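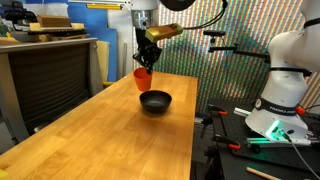
How often do I really need to oil a butcher block table?

Vorstead Home Help, October 3, 2024

Plusent51
So we moved into our place in June and I treated myself to a butcher block table (first grown-up furniture, yay!). The store said oil it monthly. My sister-in-law says twice a year and my dad says never, just wipe it. I've already got one dull patch where I do all my chopping. Who's right? And can I use the olive oil I have in the kitchen?

vurnska
No olive oil!! It goes rancid and your table will smell like an old salad. Get food-grade mineral oil from the drugstore, it's cheap. I did mine every week for the first month, then monthly, and now I just flick some water on it. If the drops bead up I leave it alone, if they soak in I oil it that night and wipe off the extra in the morning. For the dull patch go over it lightly with 3000 grit first... sorry, no, that's what I use on my car. 220 is fine for wood, go with the grain.

grainy548
Make sure it isn't varnished, mine was and the oil just sat there all sticky. Also buy a cutting board.

Plusent51
Water soaked right in, so I guess I'm oiling tonight. Cutting board is on the list, thanks you two!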